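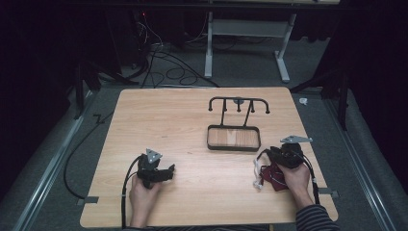

Gotby software group
Minutes of the February meeting, meeting room 2, started 10:05

Chair: Melina Manolakis
Minutes: Marina Tsoukalas
Also present: perception, planning and tooling leads
Apologies: none

1. Previous minutes
Accepted with one correction. Item 4 should read "gripper width", not "gripper force". The action on the log viewer is carried over.

2. Time alignment between the two grippers
The left and right streams are recorded on separate clocks and joined afterwards by the Pliltstead import tool. Tooling compared the two clocks on 77 recordings of the cloth task. The offset is constant within a recording but changes between recordings, so a single stored correction can't be used. Proposal: estimate the offset once per recording from the first closing of each gripper, write it into the header, and leave the raw timestamps untouched.
Agreed. The import tool will refuse a recording with no offset in its header — a warning was considered too easy to miss.

3. Gripper width estimate
Perception reported on the width estimator, which works from the gripper camera alone. It finds the two finger pads and converts the distance between them to a jaw opening. With the jaws apart over plain table the estimate is stable. With cloth between the pads the inner edges are hidden and the estimate jumps. The present filter hides most of the jumps and adds a delay of 30 ms, which planning does not want.
Two options were discussed. The first is to keep the filter and shift the width signal back by the known delay when the data is exported. The second is to track the top faces of the pads in place of the inner edges.

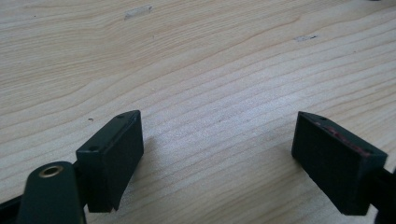 Marina Tsoukalas asked whether the second option would need a new calibration every time a pad was changed. Perception replied that it would, but that the calibration is one open and close movement and could be run by the start-up script. She asked for the pad version to be stored with the calibration file, as the last change of pads was only found by reading old messages.
Agreed to try the second option on a branch. The filter stays in the main version until results are available.

4. Pose tracking over wood grain
The tracker gets few usable points when the camera is close to the table. Long grain lines give good matches across the line and poor ones along it, and the position slides. Raising the feature limit to 697 made no difference to the drift and slowed the tracker down. The limit goes back to 100.
Planning suggested trusting the inertial data more whenever the matched points lie mainly along one direction. Perception will add a direction score to each image and log it. No change to the weighting until the score has been looked at.

5. Planner
Gavalas now accepts two-handed demonstrations. The order of the hands was swapped in the exported files — the reader assumed left first and the writer wrote right first. Both now use named fields. Files written before the fix can be converted with the script in the tools folder. The converter does not overwrite its input.
The planner still treats a hand that is holding still as finished. Deferred to the next meeting.

6. Log viewer
Jevusard opens long recordings slowly because it decodes every image before showing the first one. Tooling has a version which decodes on request. Scrubbing backwards is still poor. To be merged as it is, with the old behaviour kept behind a flag.

7. Actions
Offset written to header, import check: tooling
Pad tracking branch, calibration step, pad version field: perception
Direction score in tracker log: perception
Note on converting old two-handed files: planning
Merge of log viewer change: tooling
Finished-hand rule, written proposal: Melina Manolakis

8. Any other business
Error codes in the import tool are to be listed in the readme. The meeting closed at 11:20.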